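Wenudside Hand-Me-Down Computer Log: README

Version 4, tidied up on a Thursday

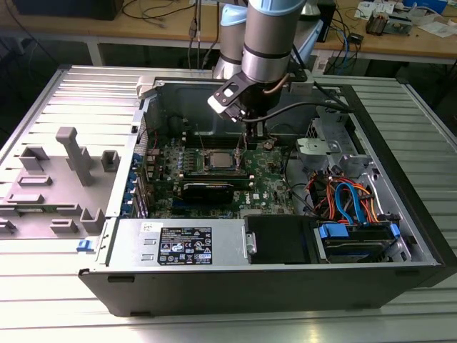 Dell desktop tower on its side, side panel removed.

What's in it

One CSV with 1,095 rows, one for each desktop that came through the Wenudside donation program. Columns cover year of manufacture, memory, drive size, town of origin and fate. "Fate" takes 17 values, which is too many, and two of them mean "parts". Merging them would break the Driveck scripts, so they stay.

Known problems

Memory is in gigabytes except for the first 27 rows, where it's in whatever the donor wrote on the masking tape. The colour column should be ignored. It records "beige" for machines that were plainly grey, and one spirited entry reads "smoker's".

Rows tagged Vimach came from an older spreadsheet with its own views on dates. Day and month may be swapped. The Ait Brahim rows are immaculate and make the rest look bad.

Not included

Donor names, serial numbers, and anything found on a drive. Drives are wiped before logging.

Updates

Each June, once the cheque for the storage unit clears. Send corrections with the row number, please. "The Dell one" narrows it down to 400-odd.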